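A gripper that would not let go: notes on the July fault

Posted by Anca Sima, 2025-12-05

I have been asked several times to set down what happened to our two-arm cell in July, and I have put it off for longer than I should. The report that went to Clurer was four pages long and written for engineers. What follows is a plainer account, written for colleagues in other workshops who run similar equipment and who may meet the same fault.

The cell is used for small handling tasks. Two arms share one table, and between them they pick up, pass and put down ordinary objects such as pens, cups and markers. The control software is Irkico, which we have used from the beginning. The gripper fingers are printed in our own workshop and fitted to the wrists with a metal pin. Radu Dobre designed the present version and keeps the drawings.

The fault appeared during a run of 84 cycles. The task was a simple one: the left gripper was to hold a cup steady at the rim while the right gripper placed a marker in it, after which both arms were to open and withdraw. The first 42 cycles were completed without remark. In the next one, the right gripper placed the marker and the command to open was sent, but the fingers stayed closed. The arm withdrew as programmed, and it took the marker and the cup with it. The left gripper was still holding the rim. For a short time the two arms were pulling against each other through a cup.

No one was hurt. Tudor Mocanu was standing at the end of the table and pressed the stop button. The cup split and the marker was thrown to the floor. The right wrist reported an overload and had to be reset by hand.

I should like to be clear that the stop button was pressed by a person. The software did not stop the arms of its own accord, although we had all believed that it would. This was the most serious finding, and I return to it further on.

Our first thought was that the fingers had jammed. Radu took the right gripper apart the same afternoon and found a little wear on the slide, but nothing that would have held it shut. He moved the fingers by hand and they opened freely. We then looked at the command record with the help of Darius Dumitrescu, who had set up the network in that room. The record showed that the command had been sent. It also showed that no reply had come back from the gripper, and that the software had carried on regardless.

The cause, once found, was a small one. The cable to the right gripper hangs in a loop below the wrist so that the wrist can turn. Over several months the loop had been allowed to become too short. At one particular angle, reached only at the end of the placing movement, the cable was drawn tight and the connector lost contact. As soon as the wrist turned back, contact was restored, and so every test we made with the arm at rest was passed.

Radu lengthened the loop and fitted a new connector. We then repeated the task at low speed, with the wrist held at the bad angle for several seconds in each cycle.
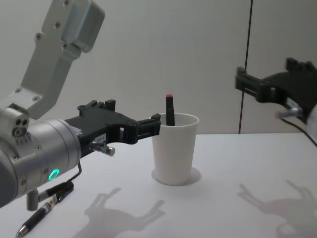

The cup and marker task, with the left gripper close to the rim and the cable loop visible beneath the right gripper.

We completed 56 cycles in this manner and the gripper opened in every one. I would not claim that this proves a great deal. A fault which shows itself once in 43 attempts may well hide for longer than our patience lasts, and we have therefore kept the cable on the list of parts to be checked each morning.

The second matter was the software. Irkico has a setting which decides what an arm should do when a gripper does not answer. It may wait, it may stop, or it may continue. Ours had been set to continue. Traian Mihăilă went back through the old settings files and found that the change had been made during the first trials, when the grippers were slow to reply and the arms kept halting. It was intended to be put back. There was no note of it anywhere except in the file itself.

The following changes are now in force.

The setting is fixed at stop for both arms, and it cannot be altered without a second person signing in.

The force limit on each wrist has been lowered to 40 per cent of its former value whenever both grippers are near the same object. This makes some tasks slower – noticeably so in the case of heavier items – and we have accepted the delay.

Each arm must now confirm that its gripper is open before the other arm may move away. Should the confirmation fail to arrive, both arms stop where they are.

Any temporary change to a safety setting is written on the sheet by the door, with a name and a date for its removal.

Clurer has received our report and has asked for a sample of the old connector, which Radu has posted to them. We have had no reply as yet. Colleagues who use the same wrist are advised to turn it slowly through its full range with the gripper fitted and to watch the cable throughout, as a check at rest will not reveal the fault. I can supply the drawing of the new cable path on request.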